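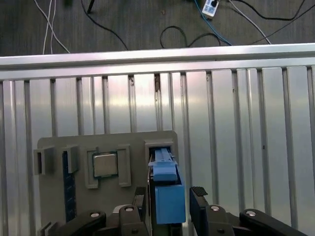

## Teardown arm: fixture board or no fixture board?

**lenni_l** (original post)

This is the arm at the shared shop in Farnitcombe. I want it to take old desktops apart and park what comes out on a gray board with pockets and clamps. CPU, circuit board strip and blue plastic pieces all go on the board. I printed mine at 20% infill and it flexes when the fingers push down. Print it again thicker, or change the grip force? It's set to 38 now.

**koval_a**

Leave the force alone. Put a rib under the board.

**BevC**

I'd drop the board. A bin per part type does the same job and you don't have to hit a slot. You're making a hard placement out of an easy one.

**lenni_l**

Bins are fine for drives. I don't want a bare CPU going into a bin.

**BevC**

Fair for the CPU. I still wouldn't do it for plastic.

## Getting the drive out

**lenni_l**

Next question is the approach angle. The carrier is blue plastic and there isn't much space beside it for the fingers.

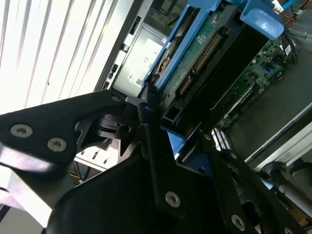 ## Replies on the approach

**wj_baek**

Come in steeper. I had the same trouble on the Skallero build and 60 degrees cleared the power supply. Check your wiring too — one snagged SATA lead and you lose the position.

**koval_a**

Disagree on steeper. You lose finger contact on the carrier. Stay shallow and go slow.

**wj_baek**

Depends on the pads. With hard pads, yes. Lenni has rubber ones.

**lenni_l**

I'll try both. Case stays on its side on the slatted platform, side panel off. For the lift I take the drive by one end and go straight up with it hanging. 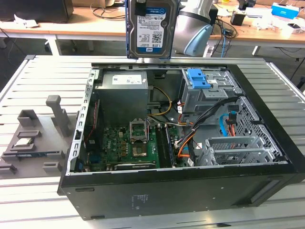 My plan is to keep that pose until the arm is well past the case, then turn for the drop. Yoon is writing the move now and has 18 waypoints in it, which seems like a lot.

**BevC**

Too many. Cut the ones over the bench side first.

**koval_a**

Keep them until it runs clean, then cut.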